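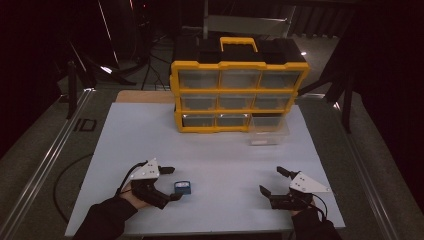
Sorting buttons in Kikosbridge

Huguette Hiebert opened her haberdashery on the market square 16 years ago with a second-hand till and a box of buttons from her aunt. The stock has grown to over 165 kinds, and she still sorts them herself on Tuesday mornings.

"Size first, then colour," she said. "People come in with a coat and hold it up to the tray. They want a match, and they want it before the bus goes."

She buys most of her thread from Drekley and her zips from a smaller firm, Escobedo. Zips sell best in April, when school blazers come in for mending.

The shop closed for 2 months last year and she took orders by telephone. Some of those customers have never been through the door. One sends her a single button in an envelope and asks for 5 more.

"I usually have four," she said. The shop opens again on Thursday at ten.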